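Clurkarham Road Race Results – read me first

Welcome, and thank you for taking an interest in our little pile of race results! This folder holds the finish times for the Clurkarham 10 Mile and the shorter Seltau Loop that goes off the same morning, typed up from the old sheets and put into one plain file that opens in any spreadsheet.

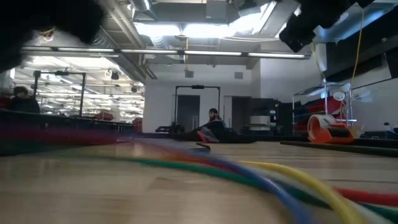 Ulises Mamani wrote to ask whether the times are gun times or chip times, as his own result looked half a minute slower than what his watch told him at the finish. He wanted to know before he sent the file around his running club in Lostitz.

They are gun times, Ulises, all the way through. The early races had no chips, and when chips did come in we kept both clocks for a while, but only the gun times were saved for every runner. So if you were standing well back at the start, chatting with friends (as most of us were), your time in the file will be a bit longer than the one you remember.

What's in the file

results.csv has 2737 rows, one for each finish. If you ran five times, you are in there five times. Of those rows, 1141 belong to the Seltau Loop and all the rest to the 10 Mile.

The columns, left to right:

year – the year of the race
race – either TEN or LOOP
place – overall place, men and women together
bib – the number as worn, blank where the sheet was smudged
age_group – in 10-year bands, taken from the entry form
club – as the runner wrote it, so expect several spellings of Lostitz Harriers
time – hours, minutes and seconds, with the leading zero kept

Names are left out of this version. Yesenia Nina keeps the full list and will gladly look up your own result if you send her your bib number and the year. Please be patient with her in April, when entries open and her inbox fills up fast.

Known problems

There are 95 rows with no time at all. These people finished, and their places are right, but the tape ran out one wet Saturday and we were left with the finish order only. We thought about filling in guesses and decided to leave them blank.

The 10 Mile course changed when the bridge at Ingvarsson Mill closed. The new way round has a longer climb – lovely views, tired legs – so please don't compare course records from before and after without saying so.

A few age groups look odd, too. Some runners ticked two boxes, and we took the younger one, which has pleased almost everybody.

Using the results

Club newsletters, school projects, settling a bet with your brother-in-law, all fine by us. Please mention the Clurkarham races somewhere, and if you find a mistake, send the year, race and place along with your correction. Fixes go in once a month, and older copies of the file stay in the folder named old.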